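Notebook, portioning bench, Jurstead
Mar 12, 2024
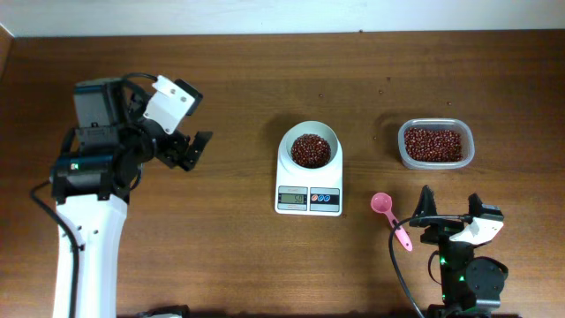

I write this entry a bit longer than usual, because the people from Horkberg will read it before they decide about their own packing room, and they asked me for the human side as well as the numbers.

Task today is the same as at the end of February: dry beans from the tub to the bowl on the scale, target 50 g. The two arms run on the Plukatar controller. The left one attends to the bowl, the right one to the spoon.

Counter on the controller stands at 2,163 portions since we reset it. I have copied it by hand on the cover page also, as the last time the counter was lost after the update and we had an argument about it.

Settings changed this morning:
– pause before reading the scale is now 300 ms longer. Before, the arm sometimes read while the number was still moving.
– gripper opening on the left reduced a little. Please do not put it back without writing it here.
– speed unchanged.

Stray beans. I still find them on the table after a run. For the weight they don't matter, the scale only knows what is in the bowl. For the cleaning they matter, and also they roll under the arm base. Fortin is sending us a tub with higher sides to try. Until then we sweep between batches with the small brush, not with the hand, and not while the arms have power.

Now the people part. When we portioned by hand, one person stood at this bench for the whole shift. It was boring work and hard on the wrist, and everybody was glad to leave it. But it was also the bench where you could talk. The colleagues on labels tell me that the room has become quiet, and two of them said it in the same week without knowing of each other. I did not expect to write such a thing in a technical notebook, but I think it belongs here.

What the operator does now: fills the tub, checks zero on the scale, takes a control weighing every 20 portions on the second scale, and stops the arms when something looks wrong. The last point is the difficult one. In the old work you noticed a mistake with your fingers. Now you must notice it with your eyes, and after one hour the eyes are tired. I propose that we change the person at least every two hours. Colleagues with long experience at the bench are the best at it, they hear from the sound of the spoon that the tub is getting low.

Training sheet: version 17 is in the binder, the older ones please throw away. The paragraph about the stop button was too long, I have cut it to up to three lines. If some English is wrong, correct it with pencil, I will not be offended.

Open points:
– who is allowed to change settings? At the moment it is me, and on my free days it is not clear.
– the extra time on labels. It was promised that hours saved at this bench go to labels and to the returns shelf. I have not seen it in the roster yet and will ask again.
– lentils. Smaller, they will behave differently in the spoon. Not before the new tub has arrived.

Arms parked and power off at the end of the shift, scale battery to be changed tomorrow.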